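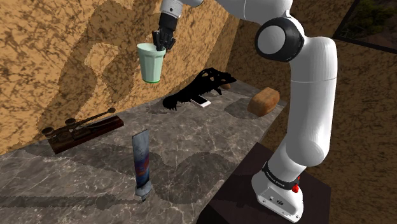
Getting Plastic Cups, Tubs and Lids Clean, Clear and Smelling of Nothing

I love plastic kitchenware. I know glass gets all the praise, but I have two kids, a tile floor and a very small dishwasher, and a good plastic cup will forgive you almost anything! What it won't do is look after itself. It goes cloudy, it holds on to tomato sauce like a grudge, and a water bottle left in a warm car for one afternoon can smell for a month. I've been collecting fixes for years, and these are the ones I keep going back to.

Greasy film that won't rinse off

Plastic loves grease. If your cups and tubs come out of the sink feeling slick, put a squirt of dish soap straight on the dry plastic before any water touches it, rub it around with your fingers or a soft cloth, then rinse in water as hot as your hands can stand. Soap first, water second. I resisted this for ages and now I do it with everything, even the salad spinner (especially the salad spinner).

Change the dishwater more often than you think you need to. One buttery pan in the basin and every cup after it gets a coat. Cups and glasses go first, then plates, then the pans, just the way my grandmother did it.

Orange stains from sauce and curry

Start with sunshine. Wash the tub, leave it damp and set it open side up on a windowsill or the back steps for a day or two. Turmeric fades beautifully in strong light, and I've had a bright yellow lunch box come back nearly white. Tomato is slower, so give it a few days and flip the tub halfway through.

If it's raining, make a paste of baking soda and a little water, smear it over the stain, leave it overnight and wipe it off with a damp cloth. Don't scour. Every scratch you make is a new place for sauce to live, and green scrub pads are much rougher than they look.

The real cure is letting food cool before you pack it. Hot chili into a plastic tub is asking for it! You can also wipe the inside with the thinnest film of cooking oil before the sauce goes in. It feels wrong, but it works wonderfully well.

Smells

Onion, garlic, old milk, mystery. Try these in order:

Fill the cup or bottle with warm water and a heaping spoonful of baking soda, leave it overnight, rinse.

Still there? Crumple up a sheet of plain newspaper, stuff it in dry, put the lid on and forget it for two days. Wash well afterward.

Still there? Take the lid apart. It's nearly always the gasket. Ease it out with the handle of a teaspoon (never a knife), wash it and the groove it came from with an old toothbrush, and let both dry completely before you put them back together. I found something behind the gasket of my travel mug once that I won't describe.

Cloudiness

There are two kinds, and only one can be fixed. Wipe a patch with a cloth dipped in white vinegar. If the patch clears, you've got hard water scale, so soak the whole piece in equal parts vinegar and warm water for half an hour, rinse, dry with a towel and enjoy it. If nothing changes, the surface is worn, and that cup can retire to the bathroom or the paintbrush shelf with honor.

We moved to Vurside in April, and the water there is so hard that I do a vinegar soak every couple of weeks. Back in Iseck I hardly ever needed to.

One warning: keep vinegar and bleach far apart. Never in the same basin, never one right after the other.

Cups stuck together

Oh, the stacked cups! Stand the bottom one in warm water, put a little cold water in the top one, wait a minute and twist gently. If they're still stubborn, run a drop of dish soap around the seam, tip the stack sideways so it creeps in, and twist again. Pulling straight up just makes a vacuum and a bad mood.

To stop it happening, dry them fully before they go in the cupboard. I slip a strip of paper towel between ours in the humid months, and the stack comes apart as sweetly as you please.

Dishwasher habits

Top rack only, and away from the heating element if yours has one at the bottom. Light pieces flip over and fill with dirty water, so I wedge them between heavier mugs. For small lids and straws, a zippered mesh laundry bag is perfect.

Plastic doesn't hold heat the way china does, so it always comes out wet. Open the door, pull out the rack, give everything a shake and leave it for an hour while you do something nicer.

Second lives

I can't throw out a cup with a cracked rim. Poke a few holes in the bottom and it's a seedling pot. Kaja Laur from my garden group starts all her peppers this way, 41 plants last spring, and she writes the variety on the side in grease pencil so that it wipes off for the next year. A cup also makes a great scoop for potting soil or birdseed, and cut down short it keeps screws together in the workshop drawer.

From the mailbox

Mrs. Baranauskienė wrote to ask about sticker glue on new tubs. Peel off what you can, rub cooking oil into the rest, wait ten minutes and wipe, then wash with soap. Stay away from nail polish remover, which can melt some plastics into a permanent smudge.

She also swears by rice for narrow bottles: a handful of uncooked rice, warm water, a drop of soap, cap on, and shake like mad. I tried it on the tall bottle I bought at the Zernach flea market, the one no brush would ever fit, and it came out gleaming!

Next month I'm doing cutting boards, so send me your worst ones.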